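Household manipulation robot (purchasing and budgeting)

Buying a household manipulation robot, meaning a machine with one or more arms meant to handle clothes, dishes and other loose items in a home, is a planning problem that sales material tends to make look simpler than it is. The price on the quote covers the arms and little else. This article deals with what buyers pay for, what they are promised, and how far the two match.

Quoted price and real cost

Sellers usually quote per arm. A two-arm setup needs two of everything: grippers, wrist cameras, cabling, power supplies and mounts, plus a computer to run it. The Skallel buyer's guide, which is kinder to the trade than most, lists a spare set of gripper fingers at $101 and a replacement wrist unit at $1,621. Neither figure appears in the starter bundle most sellers advertise. Fingers are wear parts and chip at the edges and tips, and a budget with no line for them is wrong from the first month.

Labor is the larger omission. Someone has to set the arms up, calibrate the cameras, reset the room between runs and sort usable recordings from bad ones. Small buyers often count this time as free. It isn't free if the same person was hired to do something else.
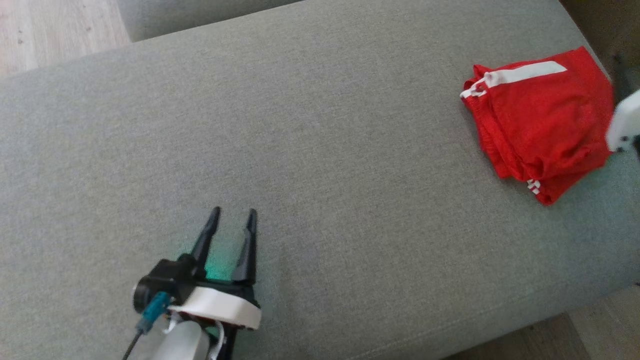
Soft goods are where most plans go wrong. Rigid objects keep their shape from one attempt to the next, so a buyer can test a few and get a fair idea of performance. Clothing does not, and a result on one shirt laid flat on a table says very little about a heap of laundry. Vendors know this, and their demonstrations lean heavily on flat shirts.

The demonstration problem

A purchase decision is often made on the strength of a short video. Such videos rarely say how many attempts were thrown out, whether a person was steering the arms from off camera, or how fast the footage was sped up. The Tredlow checklist, used by some small labs and landlords of furnished apartments, tells buyers to ask for 16 unedited attempts in a row, on the buyer's own furniture and with the buyer's own items. Many sellers decline. The checklist treats a refusal as an answer, and it is hard to argue with that.
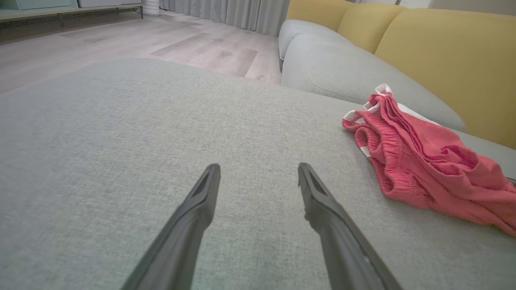

Furniture deserves more attention than it gets. A sofa seat gives under pressure, has seams and curved edges, and sits lower than the benches that many arms are set up for. Mounts that suit a lab table may need to be replaced or extended, and a mobile base – if the seller offers one at all – can cost more than the arms it carries. Floor type, doorway width and cable length belong in the plan before any deposit is paid.

Service contracts

Maintenance plans vary widely and are often vague. The Ostapchuk plan covers motors and joints but leaves out cables, connectors and anything mounted on the wrist, the very parts most exposed to bumps. Veltasow sells a wider plan at $3,000 a year, with remote software support included and shipping charged separately. Whether that is good value depends on repair times, and neither company publishes them.

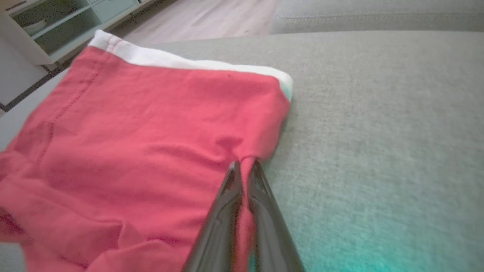

Gripper fingers pinching a fold of red fabric on a gray upholstered surface.

Payback claims

Claims that a home robot "pays for itself" should be read with care. They generally assume that the machine works without supervision for many hours a day and that every hour replaces a paid one. Few buyers can show either. For research groups the question is different, as the recordings may be worth having even when the chores go badly, but that value should be budgeted as research and kept apart from promised savings in labor.

Renting for a single quarter is sometimes suggested as a cheaper test. Rental terms often exclude damage to fingers and cameras, so the wear parts line stays in the budget either way.

See also: Total cost of ownership; Gripper; Equipment leasing; Acceptance testing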